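Zokon Home Scenes: a review after 3 months

I teach an evening class in household robotics, and I have been looking for a decent simulation pack for longer than I care to admit. My friend Crisóforo Quezada kept telling me to try Zokon, and in January I finally gave in and bought the kitchen set – and I'm so glad I did!

Setting it up took one evening and a pot of tea. The download comes with 21 rooms, all of them furnished, and you can move the cookware and the cleaning things wherever you like before you let your robot loose. My students took to it right away (one of them stayed 40 minutes past the bell rearranging a counter). 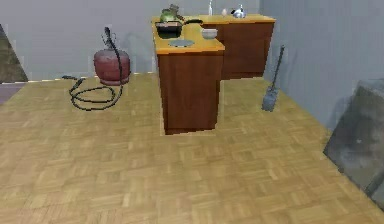
What I like best is how easy it is to make a room a little harder each week. We start with picking up a plate and work our way toward reaching past a kettle without knocking anything over, and a reset takes one click.

I do have a couple of gripes. The manual is thin on how to change the weight of objects, and I had to write to support twice – a very patient fellow named Savvas Stamatopoulos sorted me out. The bigger rooms also run slowly on our older classroom computers.

The class license cost us $800, and I'd pay it again. 4 stars out of 5 from me.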